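Teleoperation notes: basin wiping

9 Oct 2018

The Miltow task list has had "clean a washbasin" on it since April. It looks easy on paper, but a basin has almost no flat surface, and the operator gets very little feel for contact through the Prerkberg controllers.
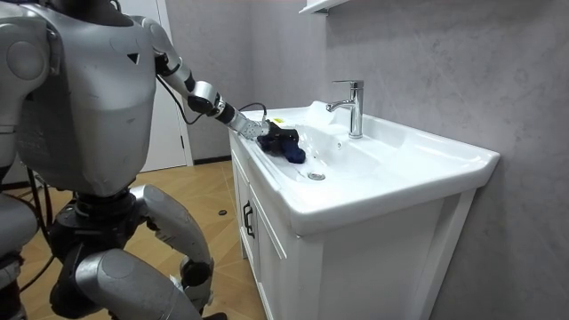 Cloth against the left slope of the bowl.

I drive the arm by hand and log joint positions and wrist force at every step. The bowl and the rim are recorded as separate tasks. Mixing them in one demonstration gave the Floltero trainer two postures for the same instruction, and it averaged them badly.
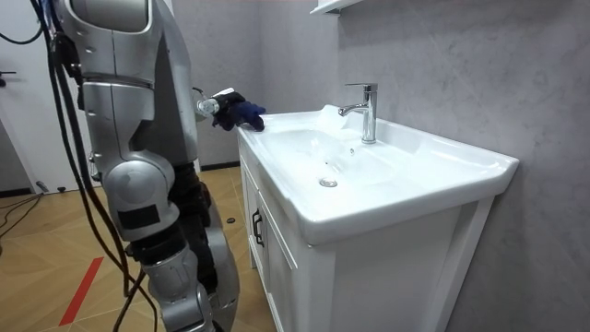
Filed under: Demonstrations

The back corner is the slowest part. The elbow has to stay high and the wrist has little travel left, so I move the body first and the hand second. Of 236 demonstrations so far, I have kept 82. Most of the rejects were for pauses while I decided where to go next. 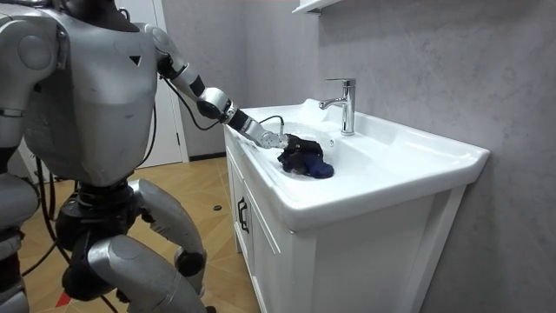

How much force should the operator use?
As little as moves the cloth. Pressing harder makes the fingers slip and fills the log with corrections.

Dark specks are useful as targets, as they show up well on white ceramic from the head camera. Cullinane's scoring script compares the first and last views of each run.
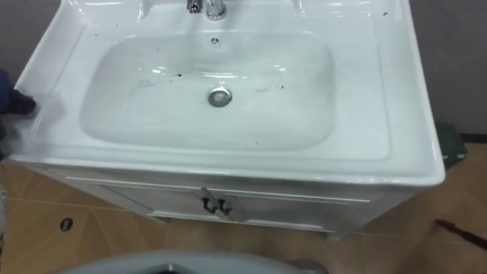

Head view, with specks in the bowl and on the deck.

Next job is trimming the idle time from the kept runs and retraining on the rim set alone.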